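January 30, 2022

Back from Gilmartin and still buzzing! My calves are wrecked and I don't care. Edileuza Meireles taught the floor section of Foler this morning, all 60 counts of it, and I finally got the roll where your weight passes over one shoulder and you come up facing the back wall. Nine tries. On the last one she clapped from across the studio and I nearly lost the next phrase from grinning.

She has us learning it without music. We breathe together on the first three counts and after that you listen for feet. I kept rushing the turn (same old habit, Mrs. D. used to yell at me for it when I was twelve), but in the second group I stayed behind the beat for once and it felt huge, like there was suddenly room inside the step.

Ate my sandwich at the long table and wrote the counts down before they could slip away.

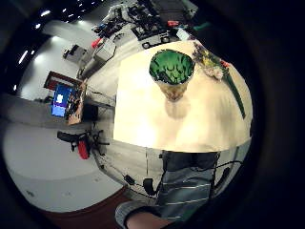

Evening

Watched the old tape of Wavano again, the duet twice. I love how little they touch in it – two people circling for roughly three minutes, and then one hand on one elbow. I tried the circling in the kitchen with the lights off and hit my hip on the stove.

Want to ask Edileuza if the duet was made before or after Sanus. The arms are so close to the ones in Sanus, low and heavy, with the palms turned out.

For February: knee pads, new ones. Work the left side first every time. Practice the roll on the rug until it's quiet. Learn the other part too, in case she switches us around – I really hope she does!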